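Lists > Shop-floor > Storage and bins > Re: Liner for the bar bin?

Date: 2018-07-25
From: Ottar Lunde
Subject: Re: Liner for the bar bin?

Lakshmi Chacko wrote:
> We keep short bars in a sheet-metal bin with sloping sides, and
> the inside is getting worn. Has anyone lined one of these? I was
> looking at the rubber sheet from Sernico. Also, do you bolt the
> bin to the bench or leave it free?

We looked at the same sheet in May and decided against it. Bars don't slide on rubber, so they stay up on the slope and you end up pushing them down by hand. We left the metal bare. The back wall of ours is streaked and worn bright in its upper part, with a darker strip lower down. It's only the finish. The sheet itself is sound and I wouldn't replace a bin over it. 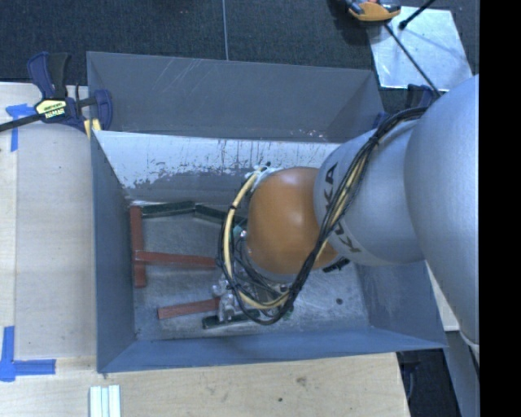

Lakshmi asked me off list whether bare metal marks the bars, and said hers go on to Kobori, who send back anything with a scratch longer than 2 mm. I can't speak to that. Ours get machined all over afterward, so we never check.

On the bolts: we tried the bin free first and it crept on the wood top. It now has 11 mm holes through the base flange and plain washers underneath. Sweep the floor of it out before you refill, as grit does more harm than the bars do. I can send the hole spacing if you want it.

Ottar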